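Filed under: Course materials / Robot learning / Week 7

Collecting demonstrations: notes for the practical

The task this week is opening a drawer. Each group records its own episodes and they are pooled afterwards. The target for the whole class is 2,000 episodes. Last year's class stopped at 191, and the policy trained on those learned one approach angle and very little else.

Before recording, agree on where an episode starts and ends. We use: the arm at its rest pose, then the drawer open and the fingers clear of the handle. Write this on the log sheet. If two operators use different end points, the model gets mixed signals about when to stop.
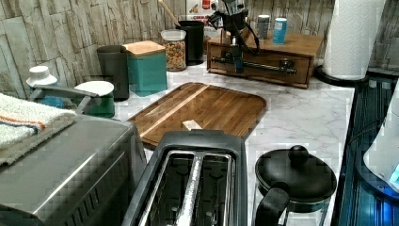
Leave the counter cluttered. A drawer on a bare worktop is easy to find, and the policy will fail once there are jars and a toaster near it. Move a few items between episodes and keep the drawer unit within reach.

Approach the handle slowly and at a steady speed. Long pauses should be trimmed or the episode thrown out. Keep failed grasps if you recover, and tag them "recovery".

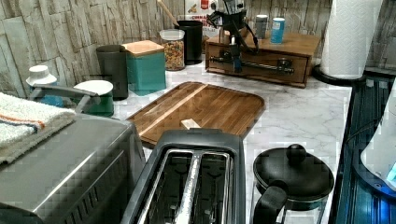
Check the views after every change of layout. The handle has to be visible at the start of the episode. Siiri Juška's reader, section 7, covers how to split the data: split by layout, so that near-identical episodes don't end up in both training and test sets.

Log sheets go to Rigoberto Arboleda by 1st February.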